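Clurden Burial Society
Minutes of the July meeting

Present: Thulani Matlala (chair), Anel Joubert, Gert Moodley, Lwazi Modise. Apologies: Anayeli Olvera.

The meeting was opened at 11 with a moment of silence for the two members who passed away since the last meeting. The chair read their names and the families were thanked for their letters.

Minutes of the last meeting were accepted with one correction: the memorial service was held in the hall at Trarola, not in the chapel.

Money. Gert reported a balance of 1,291. A payment of 300 was made to the Wimon family for the funeral costs. Lwazi asked that payments are made faster in future. Agreed.

Death notices. Anel will write the text for the newsletter. Families must see it before it is printed.
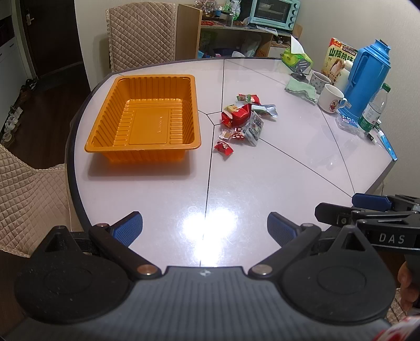
Page last changed: July, by A. Joubert

Headstones. The quotation from Ulloa was discussed. Almost all present found it too high. Thulani will ask for a second one.

The meeting was closed at 12.30.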